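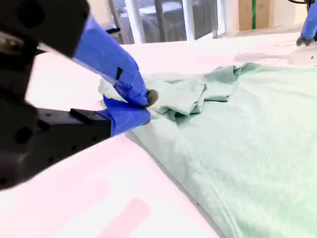
Where Does a T-Shirt Come From?

Most T-shirts are made of cotton. Cotton is a plant, and it grows in warm places. It takes a lot of work to get from a plant in a field to a shirt in your drawer.

In the field

Farmers plant cotton seeds in spring, when the soil is warm. In many places that means March. The plants grow into small bushes. Each one makes flowers, and when a flower drops off it leaves behind a green pod called a boll (say it like "bowl").

Inside the boll are seeds, and all over the seeds grow thin white hairs. These hairs are the fibers. When the boll is ripe it splits open and the fibers puff out.

Cotton can be picked by hand or by machine. Hand pickers have to be careful of the dry boll, which has sharp points.

Getting the seeds out

The fibers hold on tightly to the seeds. A machine called a gin pulls them apart. The seeds are not thrown away. Some are pressed to make cooking oil, and some are fed to cows.

The clean cotton is squashed into big blocks called bales and sent to a mill.

Making yarn

At the mill, the fibers are combed so they all lie in the same direction. Then they are pulled and twisted. You can try this with a cotton ball. Pull a little bit out slowly and twist it between your finger and thumb as you go. The twisted part is much harder to break than the fluffy part.

Twisting cotton into a long string is called spinning. The string is called yarn, even when it is very thin.

Knitting the cloth

Look closely at a T-shirt and you will see tiny rows of loops. That is because T-shirt cloth is knitted. Each loop is pulled through the loop before it. Loops can change shape when you tug on them, so the cloth stretches and you can get your head through the neck hole. 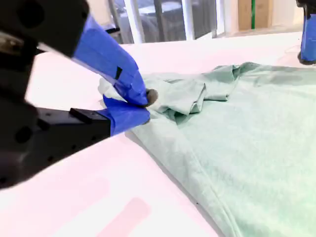
Jeans are different. Their cloth is woven, with one set of yarns going over and under another set. Woven cloth usually stretches less than knitted cloth.

Adding color

Cotton is mostly white or cream when it is picked. To make it another color, it is soaked in dye. Dye can be put in the yarn or in the finished cloth. After that the cloth is rinsed to wash out any dye that did not stick.

Cutting and sewing

A simple T-shirt has a front, a back, 2 sleeves and a band for the neck. Workers stack up many layers of cloth and cut out the same piece from all of them at once. Then the pieces go to the sewing machines. The shoulders are sewn first. The bottom edge is often the last part to be hemmed. 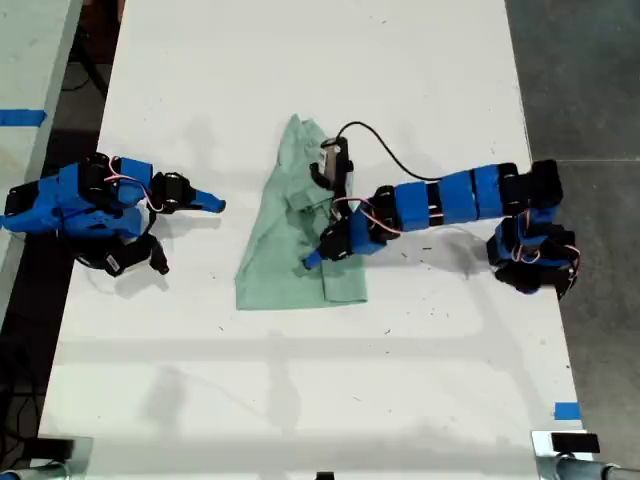 What happens to old T-shirts?

A shirt that is too small can go to someone else. A shirt with holes can be cut up for cleaning cloths. Some old cotton is shredded back into fibers and used to stuff car seats or to make new yarn.

Words to know

Boll: the pod of a cotton plant
Fiber: a very thin hair or thread
Gin: a machine that takes out the seeds
Yarn: fibers twisted together into a long string
Dye: something used to color cloth

Written by Faraji Makori
Last updated 7 June 2018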